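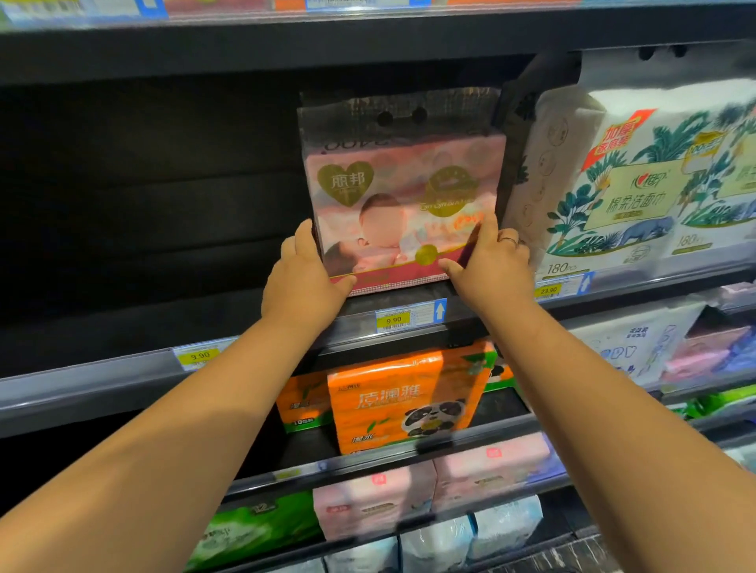

Motorsport | Features | Endurance

The Long Rebuild at Prevcombe

When the Prevcombe circuit reopened its pit lane in February, the first cars to use it belonged to a team that had spent the previous season at the back of the regional endurance series. Okafor Racing had finished one race in six, scored no points after midsummer and parted with its engine supplier before the final round. The team's decision to enter again, with a revised car and a smaller staff, was received in the paddock with polite surprise.

The series itself has changed little in recent years. Each round is run over a single distance of 478 miles, with two drivers sharing a car and a compulsory stop for each change. Engines are limited to 2000 cc, and tires come from one supplier. The rules were written to keep costs within reach of private teams, and they have largely done so. They have also placed a heavy value on reliability, a quality that Okafor's previous car did not possess.

The faults of that car were well documented within the team. Its gearbox ran hot in traffic, and the cooling duct added to correct the problem disturbed the air reaching the rear wing. Drivers reported a car that was pleasant over a single lap and tiring over an hour. At the Mallgate round, where the long downhill braking zone is especially hard on equipment, the car retired after 94 laps with a failed selector fork. It had been running fifth.

Over the winter the team chose to keep the chassis and replace almost everything behind the driver. The new gearbox was built by Pletel, a small engineering firm better known for its work in hill climbing. The unit is heavier than the one it replaced, and the team accepted that penalty at an early stage. The radiators were moved forward and the rear duct was removed. The fuel filler was also raised to shorten the reach for the refueling crew, a change that mechanics had requested for two seasons.

Testing took place at Prevcombe in cold and often wet conditions. The circuit is narrow by modern standards, with an uneven surface through the back section and a final corner that tightens on exit. It is not a fast track, but it exposes weaknesses in suspension and brakes very quickly. The team completed a full race distance on its second visit, stopping only for fuel, tires and driver changes. A cracked exhaust bracket was found during the inspection that followed. No other part required replacement.

The opening round was held at the same circuit. Okafor qualified eleventh, a modest position that reflected the additional weight and a cautious choice of wing setting. During the first two hours the car gained places mainly through the difficulties of others. A safety car period in the third hour brought the field together, and the team used it to make its scheduled stop a few laps early. The car returned to the track in seventh place and was sixth an hour later.

The closing stint was the more convincing part of the performance. Light rain reached the far side of the circuit late in the afternoon while the pit straight remained dry. Several leading teams changed to wet tires and were obliged to change back. Okafor stayed on dry tires, lost time for four laps and then recovered it. The car crossed the line in fourth place, eleven seconds short of the podium.

The result was the team's best in three seasons, although its significance should be judged with some care. Two of the strongest entries retired before half distance, and the circuit was the one at which Okafor had done all of its preparation. The car remains slower on the straights than its direct rivals, and a lighter gear casing from Pletel is not expected until the middle of the season.

Mallgate comes next on the schedule. The team will take two spare gearboxes and a larger set of front brake ducts, and it intends to run a long practice session on full fuel before attempting a qualifying lap. The start is set for 11 a.m., and the paddock will open to ticket holders three hours earlier.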